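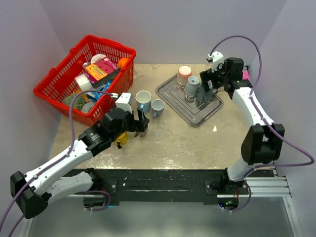

Lellero Two-Arm Bench Cell: Open Day Demonstration

The Lellero is a tabletop cell with two arms bolted to a common mounting plate along the front edge of the work surface. Aluminum extrusion carries the plate. Each arm ends in a two-finger gripper with its own wrist camera. Cabling runs outside the arm segments, so a damaged cable can be changed without opening a joint.

Demonstration units run at the Zatmont open day in May, from 10:00 to 15:30. Entry is through the Pruritz building, second floor.

What is shown

The task is mixed household handling. The work area holds a packed red shopping basket, mugs, and a ridged gray tray with upturned cups and a clear glass. The left arm handles small goods in the middle of the table while the right arm works at the tray. Items are not fixtured, and their positions change between runs. Visitors may move the mugs before a run starts. Hands must be clear of the table before the operator enables the arms.

Holger Kvam runs the morning sessions and Yung-ching Tang the afternoon sessions. One run takes 52 seconds at demonstration speed. Production speed is not shown to visitors.

Specifications

Table width: 1000 mm
Height to work surface: 900 mm
Arms: 2, front mounted
Grippers: parallel, two fingers
Cameras: one per wrist
Enclosure: three walls, open front
Part number: 1496

Options

Engström finger pads are available in two hardnesses. The softer pad is recommended for glass. Pads are sold in pairs and both fingers must carry the same type. The side walls can be left off if the cell stands in a corner, but the wrist cameras must then be recalibrated.

Booking

Groups of more than six should book a time with Gunnel Rønning at the Zatmont front desk. Technical questions and requests to test customer parts go to Arvid Eide. Bring at least three samples of each part.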